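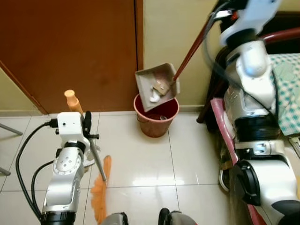 Pamix parallel gripper: review after the sweeping and emptying trials

Posted 2/10/18

The Pamix is a two-finger electric gripper sold for light service arms. We ran a pair of them on a two-arm setup with a Massawe controller, against the Larudov gripper we had been using before. The test was a plain household job: sweep with a broom, hold a long-handled dustpan, tip the contents into a wastebasket.

Grip on round handles

Both grippers will close on a broom shaft. The difference shows when the bristles drag on tile and the shaft tries to turn. The Larudov let it rotate on most strokes. The Pamix, at 100 per cent force, held its angle well enough that we stopped correcting for it in software. At lower settings it slips too.

Tipping the dustpan

This is the harder half. With the dustpan hung at the end of a long handle, a small error at the wrist becomes a large one at the lip. Card slides out early; crumpled tissue hangs on until the pan is steep. We settled on a slow tilt with a pause of 7 seconds over the basket. Shortening the pause saved little and put tissue on the floor.

Cables

Our main complaint. The leads leave the gripper in wide loops and need clipping down the arm by hand. No clips are supplied. Isitz sells a sleeve that fits, in one length only.

Controller

Set-up took 11 minutes per arm. Force and width are separate commands, and the manual covers the second badly. Error 1753 is not listed at all; in our case it meant a loose connector.

Verdict

Better than the Larudov for long tools. Buy the sleeve with it. A firmware update is due in December and we will repeat the low-force runs then.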